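Home | Issues | Authors | Search

3.2 Materials

We asked 214 parents in Nevby which soft toy their child takes to bed. Many toys were pink, and some had a suction cup for hanging – Figure 1 has one of this kind.
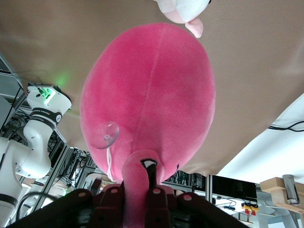

3.3 Procedure

Parents kept a sleep diary in February. We received 210 diaries. Plush toys with raised eyes were coded as animals.
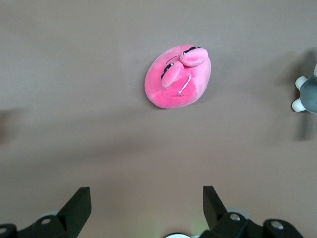 Does a favorite toy shorten the time to fall asleep? In our diaries the difference was small – 16 children slept sooner.

Contact: N. Benítez | Back to top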